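The Netirton Room, Upstairs and Down

Hi all! I finally got around to putting up a couple of pictures from the big room at Netirton. If you haven't been by since November, it's changed a lot — Malachy Dolan and I moved 25 chairs in one weekend and my back still hasn't forgiven me. I love how bright it is in there, with the long lights overhead and the tall window doing its share.

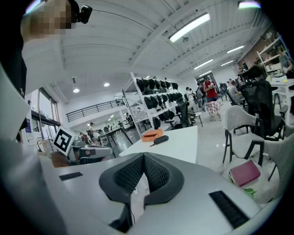

The tall white shelving was my one big request. We used to keep everything in bins, and finding anything meant tipping it all out on the floor (sorry, Noreen!). Open shelves are so much easier, even if they do fill up fast. The white tables came from Horgan at $95 each, and I'd happily buy them again. They wipe clean in seconds. 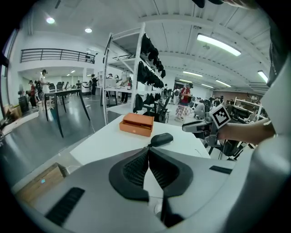 Orange box with its drawer partly open, little black case in front, shelves behind.

More to come once Aisling sends me hers from the balcony!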